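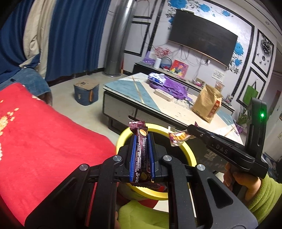 A snack bar, a sweet wrapper and a yellow-rimmed bowl.

The Fight at Panthorpe Bridge: Frequently Asked Questions

Was it a battle or a skirmish?
Most writers call it a skirmish. More than 1000 men were in the area, but only part of the Parliamentarian horse and two companies of foot crossed the bridge before the Royalists pulled back towards Undley.

How many were killed?
The parish register lists 25 burials in the week that followed. Some of those may have been townspeople. The figure of several hundred given in Victorian guidebooks has no source that we can find.

Why did the Royalists leave the bridge unguarded?
They did not leave it entirely. A small picket was posted at the mill end, but the main body had gone to Undley for fodder - the horses had been short of it all month.

Is the present bridge the original?
No. The old one was pulled down when the road was widened. The footings on the north bank are older and can be seen when the river is low.
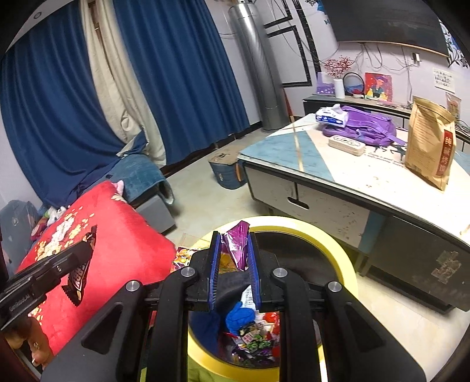 Battlefield Guide, page 43

Where can I read the first-hand accounts?
Two survive, both in the MacBrayne Papers. Quote item 3164 when you order them. The longer one was written by a quartermaster and is mostly about carts.

Is there a printed edition?
Atico published a transcript with modern spelling. It is out of print, but the county library has a lending copy.

Can I use a metal detector on the site?
No. The fields are private and the farmer does not give permission.

Are there guided walks?
Yes, every Tuesday from May until the clocks go back. Meet at the church gate. Dogs are welcome on leads.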